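5月 午前の作業メモ(キルト棚/バインディング試し)

ひさしぶりに午前中まるまる空いたので、ずっと先延ばしにしていたバイアステープの幅比べをやった。仕上がり幅を変えたものを何本か作って、同じキルトサンドの端に付けてみるだけの話なんだけど、これが思ったより楽しくて、お茶を淹れたのも忘れてた!

使った布はFlerelの無地、生成りとくすんだ緑。どちらも水通し済み。緑のほうは一度目のすすぎで少し色が出たので、もう一回だけ水を替えた。次に濃い色を買うときは最初から別のたらいでやること(前にも同じことを書いた気がする)。

キルト綿はClorkholmの薄手。これ、アイロンを直に当てるとぺたんとなって戻りが悪い。当て布をして、滑らせずに上から押さえるだけにしたらだいぶましだった。厚手のほうは夏物の大きいカバー用に取ってあるので今日は触らず。

テープは四つ折りで、仕上がり14ミリのものがいちばん気に入った。細いほうがきれいに見えると思い込んでいたのに、角の額縁のところで布がたまって、どうしても丸くなる。14ミリだと角で畳んだときに余裕があって、まつり縫いの針も通しやすい。ただ、ミニキルトに付けるとちょっと額縁が勝ちすぎるかも。そこは柄しだいかなあ。 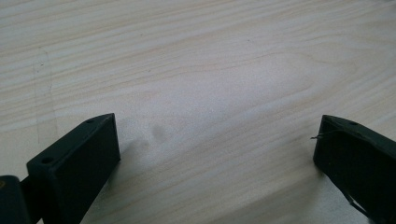

淡い色の木の板。木目がゆるく曲がっている。

縫い目のほうは、上糸の調子をいつもより少しゆるめて2.4ミリ。送りはウォーキングフットを使用。途中で一か所、裏布がよじれて2センチほどほどいた。しつけをけちったのが悪い。スプレーのりで済ませたくなる気持ちはあるけど、端のほうはやっぱり糸でしつけておいたほうが後が楽だった。

それから、Gusthorpeのサンプラー用のピース数を改めて計算した。1ブロックの小さい三角を全部足していくと、全体で2,472枚。前に出した数より多くて、しばらく電卓を疑った。辺の飾り帯を入れ忘れていただけでした……。切ったらブロックごとに小袋に入れて、袋に番号を書くこと。前回みたいに全部ひとつの箱に入れると、あとで泣きながら並べ直すことになる。

布の在庫も見た。Goodallの小花柄、幅139センチのほうはまだ余裕あり。でも白地のはぎれはもう帯に使えるほどの長さが取れない。同じ柄を買い足すか、いっそ縞で切り替えるか。縞のほうが面白い気がするけれど、縞は縫い合わせで少しでもずれると目立つんだよね。試しに2ブロックだけ縞で作ってから決める。

そうそう、定規の滑り止めがはがれかけていたので貼り替えた。ロータリーカッターの刃も新しいのに交換。切れ味がまるで違って、布を重ねても端がほつれない!もっと早く替えればよかった。古い刃は紙用に回す(ケースに「紙」と書いた)。

次回やること
・縞の試しブロック
・緑の布、アイロン後に寸法を測り直す
・角の額縁、まち針の打ち方を変えてもう一度
・14ミリ用のテープメーカーを探す。引き出しの二段目になければ買う

型紙の封筒は棚の右側に移しました。使う人は戻すときも右側へお願いします。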